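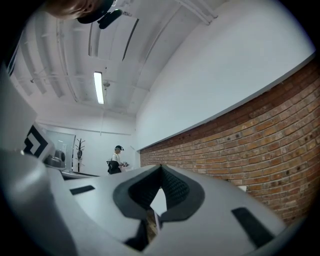 Open day sub-group, notes of meeting held 29th November, Sriwong building, upstairs meeting room. Main item was the walk round the demonstration room before we started, so that goes first. Boonmee Thaweesak led it. Hand-held grippers in use, the operators wearing the head-mounted unit, recording of the picking tasks carries on through the open day so visitors see the normal job and no special show. Agreed the brick wall side is the best place for visitors to stand, long clear run of it and they can see down to the far end. Coat rack at the far end stays where it is for staff, visitors' coats to be left downstairs. Question about whether the one strip light is enough. Left as it is for now.

Present: B. Thaweesak (chair), Perico rep, two from Bullstead, R.O. (notes). Apologies from Brindus, train trouble.

1. Last notes
Agreed. One correction, the Bullstead visit was in the morning session, not the afternoon. Changed.

2. Numbers
314 replies so far, more expected after the second mailing. Invitations sent: 1,272. Bullstead asked if schools are in that figure. They are. Groups to be capped at 60 per session, and split again at the door of the demo room. Boonmee wants the door group smaller than last year, people at the back saw nothing and drifted off to the tea. No figure set, he will walk it through with the stewards and tell us.

3. Running order
Arrive, sign in, short talk, demo room, arm cell, tea. Talk to be cut down. Perico felt last year's talk ran on and the slides were mostly about funding. Agreed, funding slides out.
Demo room: operator does the task, then talks through it, then visitors have a go with a spare gripper. Long discussion on the having a go. Bullstead keen, says it is what people remember. Perico less so -- their grippers, their repair bill. Settled: visitors may handle one spare, operator standing with them, nobody under 12 without an adult holding the other side. Head unit not for visitors. Straps take too long to adjust and there was a complaint about cleaning.
Arm cell: same recordings used to teach the arm, so visitors go there second and the link makes sense. Boonmee to say this out loud at the changeover, it got lost last time.

4. What if the arm stops
Raised by Bullstead. Arm stopped 2 times at the rehearsal, both times on the mug. Perico thinks it is the handle. Mug to be swapped for the plain beaker if not sorted by the next rehearsal. If it stops on the day, operator says so, resets, carries on. No music, no patter.

5. Markers
The black and white pattern panels on the grippers must not be touched or covered. Stickers were handed to children last year and one ended up on a panel, whole afternoon's recording lost. No stickers this year. Sign to be made, plain wording. Perico to suply.

6. Consent and filming
Visitors will be recorded if they walk in front of an operator. Notice at sign-in and again at the door. Anyone who doesn't want it can go straight to the arm cell by the back stairs. Brindus had promised wording, not seen yet. R.O. to chase.

7. Floor and cables
Tape line along the brick wall, visitors stay the wall side of it. Charging leads to be off the floor before the doors open. Bullstead asked about wheelchairs, lift is fine but the turn into the demo room is tight -- check with a real chair, not a tape measure.

8. Tea
Urn booked. Biscuits as before. Perico paying, minuted at thier request.

9. AOB
Badges: first names only.
Bullstead want their banner in the demo room. No, entrance hall.
Parking not discussed, ran out of time.

Actions
B.T. -- door group size, walk through with stewards, changeover words
Perico -- marker sign, mug or beaker, spare gripper
Bullstead -- wheelchair check, banner to entrance hall
R.O. -- consent wording from Brindus, second mailing

Next meeting January, same room, date to follow by email.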